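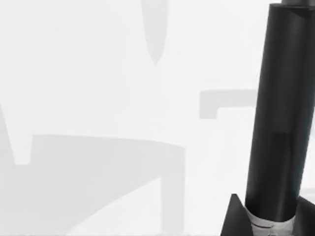
When should a small lab buy its first gripper? Once it has one task written down that it can already run in simulation from start to finish, and a line in the budget for everything that bolts onto the gripper afterward.

I know, that sounds backward to a lot of you, and catalogs are such fun that I hate to take them away for even one session. But the order matters a great deal for what you end up paying, and I think this is the best part of the whole course, the bit where money and mechanics finally meet on one page!

Course notes, unit on equipment planning
Margarida Macedo

Bring your draft task sheet and a calculator. We will use the Elwood worksheet again (the one with the wide right-hand column), so please have last session's copy with you if you still have it.

Start with the task sheet

A task sheet is one page. It names the object, where it sits, where it has to go, and how near to other things the fingers have to work. Murray Quinlan's group wrote theirs for moving small parts in and out of open bins, and the first version said only "pick and place." That could be almost any machine on the market. The second version gave the bin's inside width, the heaviest part, and the clearance on each side, and suddenly half the quotes on the table could be crossed out. What a good feeling that is.

Write down:
The heaviest object you expect to lift, with the gripper's own weight on a separate line.
The narrowest gap the fingers must enter.
The farthest point the arm must reach, measured from its base.
How many cycles you want in a working day, and who will be there while it runs.

Payload trips people up every term. The figure on an arm's data sheet has to cover the gripper, the adapter plate, the cables and the object, all together. If your arm is rated for 3 kg and the gripper and plate already use up half of that, you have half left for the job.

Work it out in simulation first

Simulation costs you time and a decent computer, and it lets you be wrong for free. Swap the finger length, move the bin, try again before lunch. Keep the model plain – a white table, one container, one gripper will answer most buying questions. Ida Hellwig likes to say that a pretty model is a sign someone has stopped measuring, and I mostly agree with her, though I do enjoy the pretty ones.

What you want from the model at this stage is a short list of yes and no answers. Does the finger clear the side wall? Can the wrist turn without the housing touching the rim? Is there a spot on the table the arm can't reach? Friction and grip force are another matter. Treat those numbers as a guess until you have real parts in hand, and keep some money back for finding out.

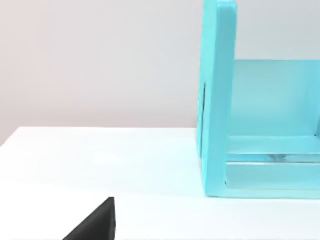
Build the budget in layers

For the class exercise we use a made-up supplier, Zorkance, so that no one argues about real prices. The total is 100 units, and you may split it how you like, as long as every layer gets a number:

Arm and controller
Gripper, adapter plate and cables
Spare fingers and pads
Table, mounts and guarding
Computer and software licenses
Training hours
Repairs held in reserve

Most first drafts put nearly everything in the top line and leave the reserve at zero. Sorin Vlachou did that in his draft, then went back and gave 9 units to spare fingers and pads, and his plan was far better for it. Fingers are the part that meets the world. They wear, they bend, and you will want a second shape sooner than you think.

Licenses need a second look too. Ask if the fee is paid once or every year, and put the yearly ones in a separate column.

Asking for quotes

Send the same task sheet to every supplier, word for word. Ask for the price with the adapter plate included, the delivery time, the cost of one spare set of fingers, and the service interval in cycles. Gönül Yazıcı adds a question I have since borrowed: what is the smallest repair you will do on site?

If you plan roughly 500 cycles a day, say so in the letter. Service intervals look very different at that pace.

For next session

Finish the layered budget and bring two copies. Swap one with your neighbor and mark any line that has no source for its number. The Notine and Tai case sheets are in the course folder, and we start with Tai – read its second page closely, especially the shipping line.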